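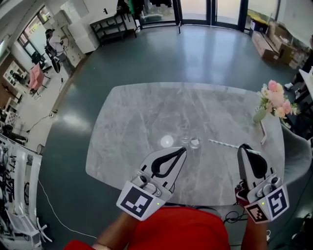
Two clear glass cups on the marble-patterned table.

How to Get a Scared Rescue Dog Eating Again

When I brought Hepburn home from the shelter she wouldn't touch her food for a day and a half, and I was a wreck! She's a big goofball now (and a shameless beggar), so let me tell you what worked for us.

First, call your vet. A skinny dog can get really sick if you fill her up too fast, so get a feeding plan before you open a single can. Ours, Dr. Wanigasekara, put her on 310 calories a day to start and then 360 once her stomach settled. Your dog's number will be different, so please don't copy mine.

Next, pick a quiet spot and stick with it. I used the corner behind the couch. Set the bowl down, walk away, and don't stare! I used to hover and she'd just freeze.

Split the day's food into small meals. Warm it a little with a splash of water so it smells stronger, and stir it well so there are no hot spots. If she hasn't eaten after 19 minutes or so of peace and quiet, pick it up and try again at the next meal.

Hepburn would only eat off a flat plate at first, I think the tags clinking on the metal bowl spooked her. We took the collar off at mealtimes and that helped a ton.

Keep fresh water out all day, and write down what she eats. If she's throwing up, seems weak or still refuses food, call the vet back right away.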